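Reference > Household > Furniture > Work Table

Work table
28/01/2018
By the Reference Desk
Print this article | E-mail this article

A work table is a flat surface at which a person does something other than eat, although most work tables have been eaten at. The term covers benches, cutting tables, packing tables, craft tables and the end of the kitchen counter that has been spoken for. What sets a work table apart from a desk is mainly the attitude of the user. A desk is sat at and a work table is leaned on.

Origins

The oldest work tables were probably flat rocks, and the improvements since then have been slower than the furniture trade likes to admit. Boards laid across trestles served tailors, bakers and carpenters for centuries. They had the great merit of coming apart when the room was wanted for something else, and the great fault of doing so at other times as well. Fixed legs became the usual thing in workshops, where the table could be heavy because it never had to go anywhere.

The town of Uibo, where joinery was once the chief trade, held that a good bench should outlast its owner. Several did, and were fought over. One is still in use at the back of the town hall, where it holds up a coffee urn.

Height

The right height for a work table has been argued over for as long as there have been tall people and short people in the same shop. An old rule says that the top should meet the heel of the hand when the arm hangs down. This suits planing and kneading. Fine work wants a higher surface, and heavy pounding a lower one, so a shop that does all of these needs either several tables or a patient staff.

Makers have tried to settle the matter with legs that adjust. The Prudex table, sold mostly by mail, offered 11 settings, of which most owners used the one it arrived in. The handle that changed the height was stored under the top, where it could be reached only by lying on the floor. 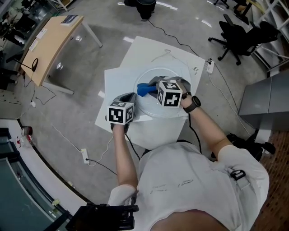 Readers of the trade paper Himis were once asked for their views on height, and one of them, signing as Didier, replied that he had raised his bench by two inches to save his back, and that his back had been fine ever since but his shoulders now hurt instead. He advised others to leave well enough alone, or else to buy a stool.

The paper ran letters on the subject for three issues and then closed the discussion – not for lack of letters.

Surface

Wood remains common because it is kind to tools and can be planed flat again. Steel is easy to wipe down and loud. Laminate stands up to nearly everything except a hot iron, and there is usually a hot iron. A pale top makes small dropped parts easier to find, while a dark one hides stains, and the choice between them says a good deal about what the buyer expects to happen.

Clutter

Any level surface left alone will gather objects. Some 800 words in the standard Uibo shop manual are given over to keeping the bench clear, beginning with the advice to put things back. Drawers under the top were meant to help. In practice they fill first, and the table follows by November.

See also: Bench vise; Sawhorse; Stool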